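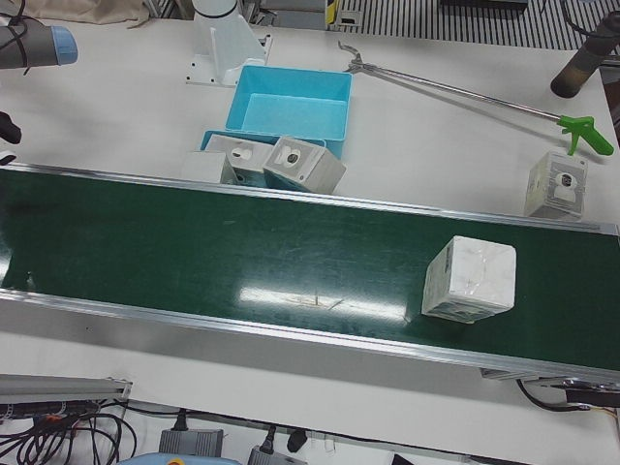 Jilinora Help Centre
Home | Trips | Bookings | Offline Maps | Contact

Ticket 628: Saved trips disappear from the offline list after update
Posted in January by Hjørdis Solberg

We use cookies to remember your language and your login. Accept | Settings

Hello, I write about the offline trips in the Android app. Before the last update I had 6 trips saved for reading without network. Now the list says "No saved trips", but when I am online all of them are still in my account. The storage page in the phone says that the app still uses 400 MB, so I believe the files are there and the app does not find them.

I travel to Brelville next week with a train, a ferry and a small hotel which has very poor reception, so I would like to have the bookings on the phone before I leave.

What I tried already:
- Closed the app and opened it again. No change.
- Restarted the phone. No change.
- Logged out and in. The list was empty also after this.

I did not reinstall, as I am afraid to lose the notes I wrote inside the trips.

Reply from Eskil Hägglund, support

Hi Hjørdis, thank you for the clear report. Please do not reinstall yet. Notes written while you are offline are kept only on the phone until the next sync, and a reinstall would delete them.

Can you open Settings, then Sync, and tell me what is written beside "Last completed"? Please also check if the saving location is set to the phone or to the memory card.

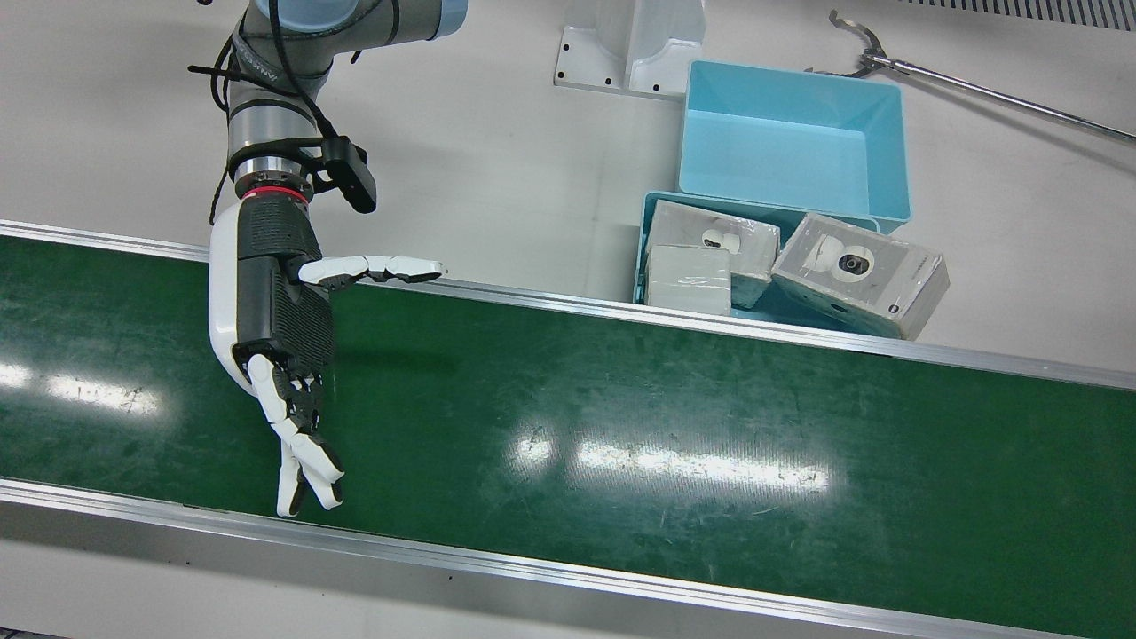

Reply from Hjørdis Solberg

Beside "Last completed" it is written "Never", which is strange, for I have synced many times. The saving location is the phone. I remember now that it was the memory card before the update, and I did not change this myself.

Reply from Eskil Hägglund, support

Then I think we have the cause. The update set the location back to its default colour and folder settings, and the app is now looking in the wrong folder. Please do it in this order:

1. Turn on flight mode.
2. Change the saving location to the memory card.
3. Force the app to stop, then open it.
4. When the trips are in the list, turn off flight mode and press Sync now.

Reply from Hjørdis Solberg

It worked at step 3. All the trips came back and the notes also. The sync finished at the second try. The first try stopped with "Connection lost" in the trip called Eklund, but I was in the lift at that moment.

One question remains. The ferry booking shows the old departure time, although the email from the ferry company has the new one. Must I forward the email again?

Reply from Eskil Hägglund, support

Yes, please forward it again and delete the older ferry entry afterwards. I leave the ticket open until you have checked the time.

Status: Waiting for customer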